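Week 9: Friction, wear and why surfaces tell stories

Okay, welcome back. Last week we got bogged down in hardness scales (sorry, I do love a hardness scale), so this week I want to move on to what happens when two surfaces spend years rubbing together. If you missed the tutorial, Wing-yan Choi has kindly put her notes in the shared folder, and they're better organised than mine.

Start with the idea that no surface is flat. Even a nicely polished bit of steel is all hills and valleys up close, and when you press two pieces together they only touch at the tips. We call those tips asperities. The real contact area is tiny compared with what you'd measure with a ruler, so the pressure at each tip is enormous — often enough to make the metal flow a little.

For this unit I want you comfortable with two kinds of wear. Adhesive wear is where the tips weld together for a moment and then tear, so material moves from one side to the other. Abrasive wear is where something hard ploughs a groove in something softer. Grit in a bearing is the classic one, and so is sand on your kitchen lino.

Archard's equation gets you a first estimate: wear volume equals K times load times sliding distance, divided by the hardness of the softer material. K is the fudge factor, and yes, you do have to look it up. Kourosh asked whether doubling the load always doubles the wear. In the equation, yes. In the workshop, only until you tip over from mild into severe wear, and then all bets are off!

Coatings and paint are their own headache. They look fine for ages and then go in patches, usually at corners and along edges first. Read section 16 of the course reader before you start problem 3, and use a load of 700 newtons throughout. Show your units, please. I had 23 scripts last time and a depressing number had metres and millimetres in the same line.

Problem sheets go in the box outside my office.

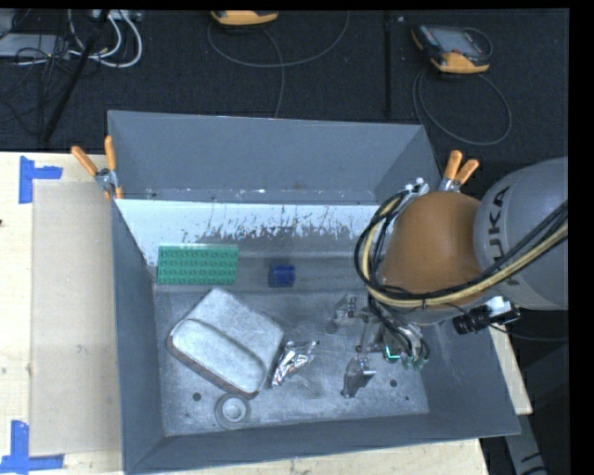
Fig. 1. Scratches and worn patches in a metal bin, with bare grey showing along the white strip.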